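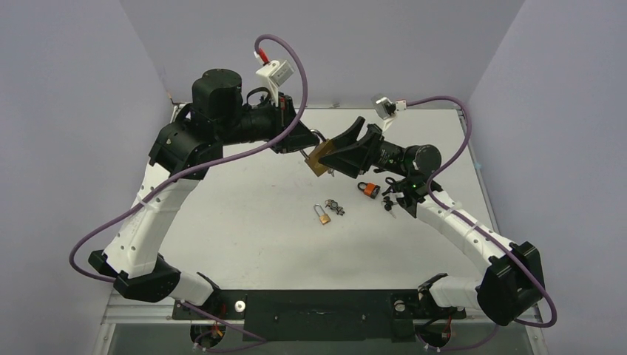 SECURITY HARDWARE > PADLOCKS

Padlock Check — Walk-Round Sheet with Comments
Site: Brornerbridge storage yard
Month: April
Walked by: Gobnait Cullinane and Kofi Baidoo
Comments typed up by: Gobnait

Scope: all 200 rental units, the two vehicle gates, the fuel cage and the key cabinet. Brass padlocks are site issue. Renters who fit their own lock get the outside look only (items 1 to 4), and we leave the rest to them.

Mark each item OK, FIX or SWAP. Please write a comment even when it's OK! The comments are what I read first the next time I go out.

OUTSIDE LOOK

1. Body free of cracks, dents and drill marks
OK. Brass really does hold up beautifully out there. A few have gone dull brown on the weather side and they're still sound underneath.

2. Shackle straight, no saw or cutter marks
FIX, unit 56. There's a shallow nick on the inside of the bend. Kofi thinks it came from the hasp rubbing, and the hasp does have a sharp lip to match. Filed the lip smooth, lock stays in service, look again next round.

3. Number stamped on body matches the unit list
SWAP on paper only. The lock on the fuel cage is stamped 359 and the list had it on the back gate. Both locks work, both keys work, the list was wrong. Corrected in pencil, Ryota to fix the master copy.

4. Hasp and staple tight to the door, screw heads covered when closed
FIX, units 12 and 31. Screws had backed out a turn or so. Tightened on the spot. I love a fault you can clear with one screwdriver.

HANDS ON

5. Key goes in fully with no forcing
OK after cleaning. Units 70 through 78 sit beside the gravel pile and every one of them had grit in the keyway. Blow it out first, then a short puff of dry graphite. No oil, please — it grabs the dust and we're back to sticky keys by summer.

6. Key turns smoothly both ways
OK. Unit 22 used to be the worst lock in the yard and now it turns like butter. Nice work, Nanami!

7. Shackle pops up by itself when the key is turned
FIX, unit 104. Slow spring. Came up on the third try, then behaved. Cleaned and tagged yellow.

8. Shackle swings freely and drops back into the hole
OK throughout.

9. Closed lock passes the tug test
Hold the body in one hand and pull the shackle hard with the other, three pulls, then give it a twist. A lock that is only resting shut will look perfect until you do this. SWAP, unit 140. It let go on the second pull. Bagged, tagged red and replaced from the spares drawer. The renter was called the same afternoon and checked the unit with Kofi. Nothing missing.

10. Key can't be pulled out while the lock is open (gate locks only)
OK, both gates. These are the Sostdale ones and I'm a big fan of this feature. Keys used to walk off in coat pockets all winter.

KEYS AND SPARES

11. Two keys per lock in the cabinet, each on its own hook
FIX. Unit 88 has one key. Hiyori Wada is having a second cut.

12. Spare padlocks in drawer, tested and tagged
OK. Every spare was opened, closed and tugged before it went back. The drawer has been sorted by shackle length, which made swapping 140 a two-minute job.

13. Combination on key cabinet changed since last round
OK. Ryota has it and so do I. It isn't written on this sheet and please don't add it.

14. Sign-out book up to date
FIX. Three lines with no return time. The keys themselves are all on their hooks. Initials and a time, everybody, even if you only had it for five minutes.

GENERAL COMMENTS

Kofi: Going clockwise from the front gate works much better than going by number. You stay out of the truck lane and you aren't facing the sun on the long row. Let's make that the standard route.

Nanami: Can we get a small brush for the kit? A dry toothbrush did fine on the keyways but the bristles are going.

Gobnait: Yes to the brush, it's on the Nulik order with two more tubes of graphite. Order number 2158 if anyone needs to chase it. Also, thank you all for the yellow tags. I could see from the end of the row exactly which doors needed a second visit, and it made the whole walk so much quicker!

OPEN ITEMS

Unit 56, recheck shackle nick — Kofi
Unit 88, second key — Hiyori
Unit 104, recheck spring, swap if slow again — Nanami
Master list, lock 359 — Ryota
Sign-out book, three blank return times — Gobnait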